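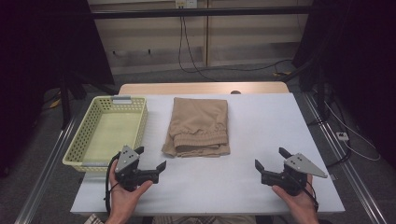
The slow line to Gukoleck

Quick one this month, I'm typing this between trains and the Wi-Fi at the station keeps dropping. Several of you asked after the August issue whether the Warnomance railroad is worth the trip. Short answer yes. Long answer below, with the caveats.

For anyone new: Warnomance is the hilly bit inland from the port at Gulley. Sheep, stone walls, a lot of plum trees. The line climbs from Gulley up to Dumlao, sits there a while, then drops down the other side to the lake at Gukoleck. Single track nearly all the way. Two cars on a good day, windows that slide down if you lean on them.

You can drive it faster. Everyone at Gulley will tell you so, including the man selling the train tickets. I drove it once years ago and remember trucks and not much else, the road stays down in the valley and you never get the view. The train goes round the shoulder of the hill and for a good long stretch there's nothing on the left side but air and river.

So. Left side going up. Right side coming back, obviously. I got it wrong on the way back and looked at rock.

Getting tickets

Buy the return at Gulley, at the window, with cash if you have it. The machine on the platform takes cards in theory. A return costs 24 and it's good for up to 36 hours, which sounds generous until you look at the timetable and see how few trains there are. If you want two nights at the lake (you do) then get two singles at 12 each. Same money, no clock running. I don't know why they bother selling the return at all.

The singles have no seat number. Locals board at the back car, it stops closer to the exit at Dumlao. Front car is quieter and that's where I'd sit.

Don't buy online. There's a site that sells "Warnomance scenic rail packages" with a lunch box and a commentary and it's the same train, same seats, and the commentary is a leaflet. Lunch box was ok I'm told.

The morning train

Leaves Gulley a little after seven. Brutal if you came in on the night ferry like I did, but take it anyway. Fog sits on the lower valley until mid morning and you come up out of it somewhere past the second tunnel, very suddenly, everybody in the car goes quiet and then everybody gets their phone out. Afternoon train is fine but hot, west side gets full sun and the blinds are mostly broken.

Coffee: the kiosk at Gulley opens before the train, just. Get there early and be nice. Nothing on board. The toilet is in the rear car and was out of order the whole time I was there, both directions, so plan for that.

Stops worth knowing. There's a halt by the old lime kilns where it'll pull up if you ask the conductor, and a footpath goes from there down to the river and comes out at the next station. Easy walking, nicely marked, muddy at the bottom. I had it to myself apart from some goats. Check the time of the next train before you hop off, I really mean that, the shelter has a bench and a roof and that's your lot.

Dumlao

The train stops here long enough to get off and look around, forty minutes on the timetable, more like an hour in practice. The crew eat lunch. Leave your bag on the seat if you're the trusting type, most people do.

I had Dumlao down as a place to pass through and I was wrong on that. Main street goes uphill from the station, steep, arcades on one side. Bakery halfway up does a flat bread with onions and a soft white cheese, sold by the slab, eat it standing up. Next door there's a shop that sells nothing but rope and buckets and I could have spent the whole stop in there. Church at the top usually locked. The view from the wall behind it isn't.

If you stay over, there are rooms above the café on the square. Plain, clean, the shower takes it's time. Bells on the hour all night so bring earplugs or ask for the back. Dinner is whatever they're making. Mine was rabbit and then a plum thing with cream, and a glass of something yellow on the house that I should not have finished.

Market is Friday. It takes over the square and most of the street, and the train gets very full with people and crates, so if you want a seat that day board at Gulley and don't get off. Or go for the market and forget the seat. Cheeses mostly, honey, work boots, live chickens. Best dried plums I've had anywhere. I bought too many and then ate them all before the lake.

Down to the lake

The second half is the part in all the posters. Long curve, viaduct, lake coming up blue at the end of it. It is lovely. I'll say I liked the first half better, maybe from not having seen it on a poster.

Train goes slow over the viaduct, walking pace nearly. If heights bother you sit on the aisle and talk to someone.

Gukoleck station is a fair walk from Gukoleck itself. Maps make it look like next door. There's a bus that's meant to meet the train and when I arrived it was pulling away, empty, driver waved. Walk took me half an hour with a bag, flat, along the water, no hardship. In rain you'd want that bus.

The village is small and knows it's pretty. Hotels along the front are pricey and the ones a street back are not. Mine was behind the boathouse, no view, big breakfast, owner's dog asleep across the stairs. I swam before breakfast both days. Cold! Stony getting in, so take some kind of shoe. There's a wooden jetty past the campground where you can go straight in off the ladder and skip the stones.

Things I did there: the loop path on the north shore, takes a morning, bring water. The little ferry across and back for no reason. Sat around. The boat museum was shut for works and had a sign saying back soon that looked like it had been there a while.

Things I skipped: the cable car. Line was long and the top was in cloud. If any of you have been up on a clear day let me know if I missed out.
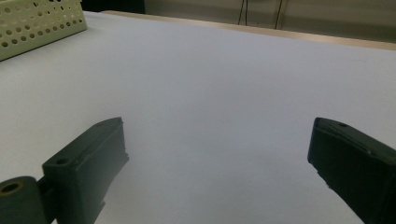 One reader, replying to last month's teaser, thinks I'm sending people at the wrong time of year entirely. Go in October, the message says. The plums are done but the hills turn, the lake is still just about swimmable if you're stubborn, and the hotels on the front drop their rates to what the back street ones charge in summer. The same reader says the conductor will let you stand at the front window beside the driver's cab once the season's crowd has gone, and that the café on the square in Dumlao lights its stove and does a bean soup which is better than the rabbit.

Fair enough! I haven't done October so I can't argue. The one thing I'd add is that the fall timetable cuts the late train back from Gukoleck, so you either leave after lunch or you stay the night. Check at Gulley, the printed sheet by the ticket window is right and the one in the tourist office wasn't when I looked.

Coming back

Early afternoon from the lake is the sensible one. It connects with the evening ferry with time for dinner in Gulley, fried fish at the harbor end, the place with the blue awning. The later train also connects on paper. When I was there it came in with nothing to spare and a bunch of us ran for it with suitcases down that cobbled ramp. We made it. Wouldn't do it again.

If you miss the boat Gulley is not a bad place to be stuck. Rooms over most of the bars, and the harbor wall is a good walk at dusk. The old customs house has a bookstore in the ground floor with a shelf of English paperbacks, swollen and cheap, I left with 2.

What to bring

Layers. It's a good deal cooler at Dumlao than at the coast and the windows don't all close. Sun hat for the lake. Cash, small bills, the bakery can't break a big one and neither can the bus. A bag you can lift, the step up into the car is high and there's no platform to speak of at the smaller halts. Swim shoes as above. A bottle you can refill, there's a good tap outside Dumlao station on the street side.

Bikes: allowed in the rear car, outside market day, pay the conductor. I saw a couple of people take them up to Dumlao and ride down to the lake on the old road, they looked happy at the bottom. Brakes would want to be good.

Strollers and wheelchairs: not easy, sorry. The station at Gukoleck has a ramp. Dumlao has steps whichever way you go. The conductor did help a family up with a stroller but I wouldn't want to plan around that. Call the Gulley office ahead and ask them directly, they pick up in the mornings.

Dogs ride free and seem to enjoy it more than anyone.

Would I go back

Yes, and I'd flip it. Two nights Dumlao, one at the lake. More time for the path by the kilns, which I rushed becuase of the train. Probably October now too.

Next issue is the night ferry itself, cabins versus the reclining seats, and which deck has the outlets that work. Send me your horror stories. Replies to this come straight to my inbox, I'm slow but I read them all.

Train's in, got to run.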